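Flallavton Hand-Held Gripper Set: Build Notes and Data Card

Release 2
Last revised April 29, 2021

Overview

This document accompanies the Flallavton recordings and the drawings for the pair of hand-held grippers used to make them. The grippers were designed and assembled at the Plekstead shared workshop by members working on their own time. The document covers the hardware, the recording procedure, the contents of the release, and the limits on its use. Readers who intend only to build the grippers may skip the sections on episode structure and splits.

The release is intended for small groups and individuals who wish to train a manipulation policy for a two-arm robot without first owning one. A demonstration is performed by a person holding one gripper in each hand. The motion of each gripper is later recovered from its wrist video and used as the training signal.

Contents of the release

Drawings for the left and right housings, finger pads, and marker mounts
Firmware for the trigger encoder board
Calibration files for each camera
1,478 recorded episodes, of which 1,474 passed review
A loader script and a short script for playback
This document

The four episodes that did not pass are kept in a separate folder named "held". Three have dropped video on one hand. The fourth has a clock offset that could not be corrected. They should not be used for training.

Hardware

Each gripper consists of a housing, two soft finger pads, a trigger, a wrist camera with a wide-angle lens, and a marker mount. The left and right units share all internal parts. The housings are not interchangeable, and the right-hand drawing should not be produced by mirroring the left, as the cable exit differs.

The finger pads are cast in a two-part mold. Pads from the first casting were too stiff to hold thin handles and were replaced before recording began. Builders should cast one test pad and check it against the gauge drawing before committing to a full set. The trigger linkage is unchanged from Release 1 except for the return spring, which is now the Dromberg light type. The heavier spring caused hand fatigue in long sessions.

Fiducial markers are printed on matte stock. Gloss stock must not be used under ceiling panel lights. The markers allow the pose of one gripper to be checked from the camera on the other whenever both are in view. This check is the main source of the two-hand alignment figures in the calibration files.

Tasks

The tasks were selected from ordinary household and office activity. Task families in this release are table setting, drawer and cabinet use, cloth folding, and coat rack use. The coat rack family includes hats and umbrellas and was recorded with both grippers. 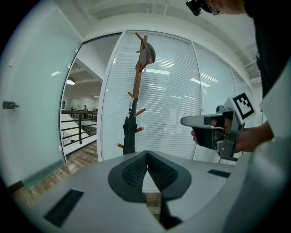
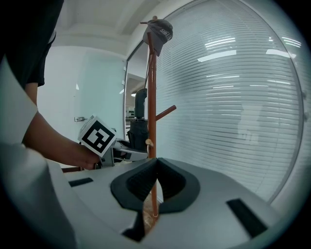

Episodes in the coat rack family are longer than the others, and loaders that assume a fixed length will truncate them. The default window in the supplied script is 100 frames. This value is suitable for the drawer tasks and should be raised for the coat rack and folding tasks.

Recording procedure

1. Charge both grippers and confirm that the clock on each unit has been set from the same host.
2. Close each trigger fully, then open it fully, while the host records the encoder range.
3. Hold the grippers so that each marker is visible to the opposite camera for the opening seconds of the session.
4. Perform the task at a normal pace. Episodes are not to be slowed down for the benefit of the camera.
5. End the episode with both triggers open.
6. Repeat step 2 if a unit has been dropped or its housing opened.

Operators were asked to vary their starting position between episodes. Objects were returned by hand to a different arrangement after each one.

Episode structure

Each episode folder holds two video files, two trigger logs, a pose file, and a text label. Timestamps are in milliseconds from the start of the episode. Poses are given in the frame of the first camera image of the left gripper. Earlier material recorded in the Kaneko layout can be converted with the supplied loader, but the reverse conversion is not supported.

Known limitations

Glass walls and window blinds degrade pose recovery. Repeated parallel lines produce false matches, and reflections of ceiling lights move with the camera. Episodes affected in this way carry the label "low confidence" in the pose file and were retained where the error stayed within the stated tolerance.

Trigger readings drift slightly over a long session. The correction applied by the loader is linear and may be disabled.

The release contains no force measurements. Policies trained on it should be tested at reduced speed on any arm capable of causing injury.

Privacy

Operators gave written consent before recording. Other persons may appear at a distance in the wrist video. Requests for removal of an episode are handled through the workshop desk at Plekstead, and the request should give the episode number where it is known.

Maintenance

Corrections to the drawings are collected and issued together. The next revision is planned for August and will include a revised cable exit for the right housing. Builders who have already printed the current part do not need to replace it.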